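Garba Igwe had been in Plaltavville for all of 3 weeks when he heard people singing through the wall of the bakery on Stiltska Street. He bought a loaf, went next door, and stood at the back until someone handed him a songbook.

"I couldn't read a note," he says, laughing. "I still can't, really! I learn everything by ear, and then I hold the book up so I look respectable."

That was eleven years ago. Today he leads the Besoseo Singers, who meet every week at seven in the evening and will take anyone who turns up. Their October concert drew 199 people, the biggest crowd they've ever had, and Igwe still lights up talking about it.

"We opened with a rowing song, very slow, very low," he says. "You could feel the basses in the floor. I forgot to bring the altos in because I was enjoying myself so much."

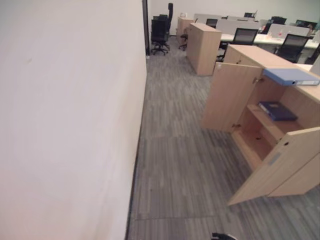
The altos came in anyway, thanks to Mitali Gunawardena, who has sung with the group since its second season and arranges most of its music. She has 545 songs in her notebooks, many of them picked up from older singers over tea.

"People will say they only know half a verse," she says. "Then you hum it back to them and out comes the whole thing, plus two more their aunt used to sing. I love that moment. I never get tired of it."

Her favorite this year is a lullaby she learned from a Mrs. Amarasinghe, in a rocking three-beat that the tenors found maddening for a month.

"They kept wanting to march," Gunawardena says. "Now they won't stop singing it in the parking lot."

Next up is a set of winter songs, with rehearsals already under way. Igwe is hoping for more tenors.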